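Packing up a worktop: what to keep, what to flatten, what to tape

A worktop that has been in daily use for a year is harder to clear than a cupboard. Cupboards hold things of one kind. A worktop holds whatever arrived last, and most of it arrived in packaging. Kristóf Simon, who plans small office moves for Kalcombe in Duvport, allows 275 minutes for a room with one long surface and treats the packaging as the first job. 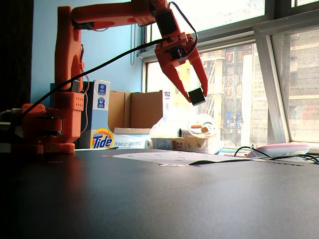
STORAGE AND MOVING

Cartons come first. An open box with its flaps up takes the same space as a full one, so it should be filled or flattened before anything else is moved. Detergent boxes, such as the Tide "free & gentle" one, are worth keeping only if the card is dry and the corners are square. Simon rejects any carton that has softened at the base.

Plastic bags and small white cartons should be sorted by size. Loose sheets of paper go into a folder at once. Left on a dark surface by a window, they curl, and a curled sheet will not stack.

Tape is the second job. Cauã Leite, who runs the stockroom at Brellberg, tested five tapes on matt panels over 100 days last December and the weeks that followed. Coloured tape was easier to find again than clear tape. Small scraps were the most often missed, particularly under strong light, and left the most residue. His advice is to fold one corner under before pressing the piece down, and to peel slowly at a low angle.

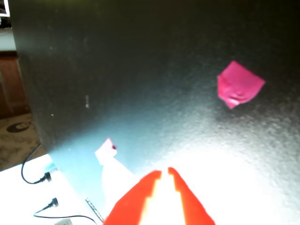 Pink tape on a dark panel, with black cables on the white tabletop.

Cables are the last job. Coil each one separately, secure it with a reusable tie and label it at the plug end. Leite writes the label before unplugging.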